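Ticket: Picking cell, replacement parts and second bin
Site: Gusunwood
Raised by: Yolanda Alcantara
Opened: 2022-03-18
Status: Waiting for quote
Priority: Normal

Problem
We need a price for a second bin and a spare cable set for the arm before the July budget closes. Purchasing want one order, so please don't split it. The limit without a second signature is 1000 pounds and I have 700 left on the Plenow line.

Log

1. Checked the bin against the old Marchetti order. The same size is still listed, but only in packs of 5. We need one for the cell and could use another for mixed items. Asked if they will sell two.

2. Looked at how the bin is fixed. At present it is a bar clamp on the side, and tape on the sheet next to it. If we are going to swap bins we need a proper locating plate. Duvico make one to order, lead time 8 weeks.
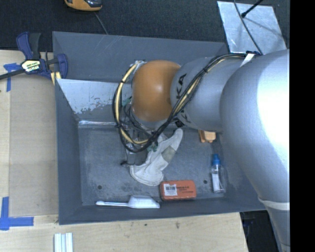
Cell at Gusunwood: arm over the grey bin, with glove, orange package, scoop and bottle.

3. Cables. The bundle makes a wide loop beside the wrist, held with ties and a strap. Please quote for a sleeve that covers the loop as well as the upper run. The last quote left the loop out and we had to turn it down.

4. Bin wear. The coating is chipped on the inside at the back and the floor is scratched. I would not hold up the order for this, but ask Marchetti if an uncoated version is cheaper.

5. Marchetti replied. They will sell two bins at the single price plus carriage. No uncoated version. Quote to follow.

6. Duvico want the outside measurements of the bin base before they will price the plate. Sent them, with the position of the two holes in the floor.

Still open
Written quote from Marchetti
Plate price from Duvico
Sleeve length to be confirmed by Plenow

If the total goes over the limit, order the bins first and move the plate to July. Keep the sleeve on this ticket.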